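Sorting a Shared Table: Project Report
Ardalan Shahbazi
Household Studies, Unit 2, April

Aim

The shared table in the Cledlow apartment collects things. Mail, food jars, cleaning products and toys all end up on it, and it has to be cleared before anyone can eat there. My project looked at whether a simple sorting rule would keep it clear for longer than a general tidy-up does.

Method

I used two sorting rules. With the first, each object was put away by type, so glass went with glass and cleaning products with cleaning products. With the second, each object was put away by the room where it is used. I gave each rule five sessions, and each session was limited to 30 minutes. The table was wiped at the end – I did not include the wiping in the session time.

My roommate set out the objects before I came in so that I would not know what to expect. Anything I could not place went into a box by the door, which we called the Ilell box after the name printed on the lid.

Results

Sorting by type was faster at the start and slower at the end. Jars and bottles were easy. The trouble came with objects that were the only one of their kind, and most of those went into the box. Sorting by room left less in the box, but I walked back and forth more.

The hardest table was a mixed one. It had a nearly empty glass jar with a white lid, a big blue detergent bottle, a Rubik's cube, a couple of small packets and a white gift bag with two cartoon dogs on it.

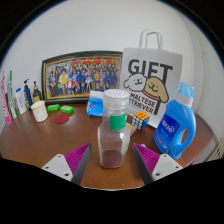 Under the type rule the jar was a problem, as it could count as glass for recycling or as a container to wash and keep. I decided to wash jars only if the lid still closed well. The detergent went to the laundry shelf under both rules. Gift bags had no room of their own, so I gave them a hook in the hall closet.

Discussion

The room rule worked better for us, mainly for small things. Orozco, my project partner, tried it in her own kitchen and had the same trouble with gift bags and wrapping paper. If I did the project again I would keep a written list of where single objects go – I changed my mind on a few of them between sessions, and that makes the early results harder to compare with the later ones.

The box by the door is still in use. It gets emptied when the lid no longer fits.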